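Nurmi Transit Planner, one winter in

I've been commuting by bus and commuter rail for long enough that I have opinions about trip planning apps (strong ones, ask my sister), so when my region started pushing everyone toward Nurmi back in the fall I downloaded it mostly to complain about it. I'm still using it in February. Take that as a kind of recommendation!

The basics first. You type in where you're going, it gives you up to 4 options, and it ranks them by how likely you are to make your connections. That ranking is the whole reason to bother. My old app, Serkix, would cheerfully send me through Gescombe station with a two-minute transfer across the full length of the platform and down the stairs. Serkix has apparently never met those stairs. Nurmi knows that the 16 bus runs late whenever the bridge is down to one lane, and it bumps that route down the list before I've even left the house.

I tested it pretty hard during the bridge work, when the detour signs seemed to move every night. It caught nearly all the changes by six in the morning. The one it missed put me on the wrong side of the river with a rolling suitcase and a bag of oranges, and I was not gracious about it. 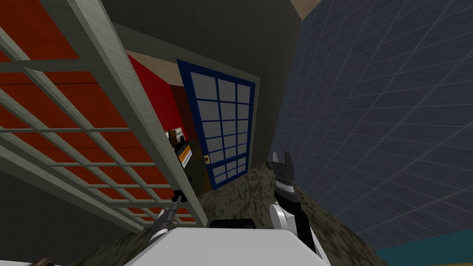 Notifications need work. Out of the box it buzzes for everything: elevator outages at stations I've never set foot in, a bench being replaced, a survey about the bench. You can turn these off, but the switches are split between two menus and one of them is under "Account," where I'd never have looked. My friend Margareta Enache found it for me. She still has hers on because she likes knowing about the benches.

Fares are better. You can load a pass right in the app and the code scans fine even with a cracked screen (mine has been cracked since summer). I did get charged twice once at Nimside, where the reader by the north stairs is slow to beep and I tapped again like an idiot. The refund took nine days and one slightly snippy email from me.

Battery drain is real, though. If you leave live tracking on for the whole ride, bring a charger. I turn it on for the last few stops and that's plenty.

Oh, and the walking directions! They finally include which crossings are closed for construction, so I'm not standing at a fence at 7 a.m. wondering where the sidewalk went. It still doesn't know about the shortcut behind the Gescombe parking garage, and I'm keeping that one to myself.

It's free with ads, or you can pay for the version without. I paid after the third mattress commercial. If you only ride one line back and forth, the paper schedule will do you just fine, but if you change even once on the way to work I'd get it. Mute the alerts before you go to bed the first night.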